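Packing bench automation, part two: after the changeover

Print this post | E-mail this post

The first part of this series covered the conveyor and the scales. Since then I have had more mail about the people than about the equipment, so this part is about the people, or at least about how their shifts are put together now.

Background for those who skipped part one. Skindach packs mixed boxes of snacks and small groceries on contract. I look after the line controls and, because the site is small, most of the reporting too. Until April all picking was manual: a packer read a slip, walked the shelf, filled the box, weighed it, and passed it to taping. We now have two picking cells from Zirkside for rigid goods such as cans, jars and cartons. Soft goods are still picked by hand.

Our busiest day before the changeover was 2,215 boxes. The busiest day since is 3,245. I would not read too much into the comparison. The order mix was lighter on the second date, and the new scales account for part of the gain. The cells themselves are slower per pick than an experienced packer. They gain by running through breaks and by not walking.

The job has changed in three ways that I can point to in the shift logs. Walking is down sharply. Exception handling is up, and it arrives in bursts. When a cell rejects an item, the box is diverted to a side bench, and a packer has to work out what is missing from a screen that was designed by someone who never stood at that bench. The third change is that packers no longer own a box from start to finish. Several have told me they liked that part of the job. It does not appear in any report I produce.

Ji-hoon Seo runs the late shift and rewrote the side bench procedure after the first month. The original had the packer confirm every item on the slip. Hers has the packer confirm only the rejected line and then reweigh the whole box. If the weight is within tolerance, the box goes on. Clearing a reject used to take long enough that the diverter backed up and stopped both cells. With the new procedure the backlog clears on its own in most cases.

Soft goods are the open problem. A chip bag has no fixed shape, its center of mass moves when it is lifted, and the printed film reflects light differently every time the bag is creased. Suction cups work on a flat face and lose the bag on a wrinkled one. A two-jaw grip across the middle tolerates creases much better, but the closing force has to stay low enough not to crush the contents, and the top of the bag spreads out and catches on the box rim or on whatever was packed before it.

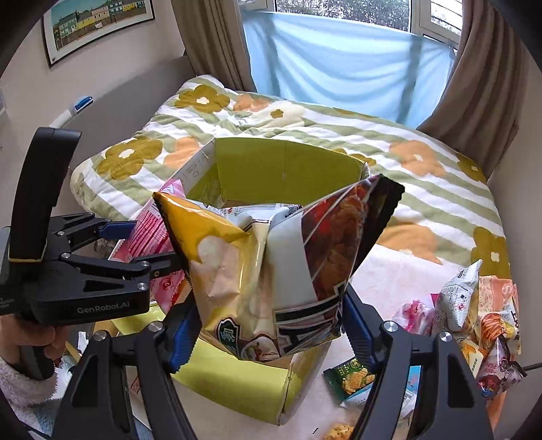 Will the packers lose their jobs when soft goods are automated?

Skindach has put in writing that no permanent position will be cut through the end of the current contract, and after that I do not know. Agency hours have already gone down, and agency staff were not covered by the letter.

Training took longer than planned. The vendor course was written for maintenance technicians and spent most of its time on fault codes. Our packers needed to know when it is safe to reach in, how to restart after a jam, and who to call. Mohit Sisodia cut the material to a session of roughly 12 minutes at the cell door, repeated at the start of each shift for the first two weeks. Calls to maintenance for simple restarts dropped after that, and the vendor binder is now under the desk.

Pay grades are not settled. Clearing jams and judging rejects is closer to a machine operator's job than to packing, and the operator grade is higher. The request has been with management since the changeover. Woo, the agency that supplies our temporary staff, has its own grade table, and the two do not line up.

On the software side, cell events now go into Clellska, the same system that holds the shift rosters. I argued against linking reject counts to names, and for now they are logged per bench only. The name field exists in the database and is left blank. Anyone specifying a similar system should decide that question before the order is placed, as the default on ours was to fill it in.

Part three will cover the diverter timing and the changes to the side bench screen. The new layout goes live on Friday if the label printer driver is fixed by then.

Print this post | E-mail this post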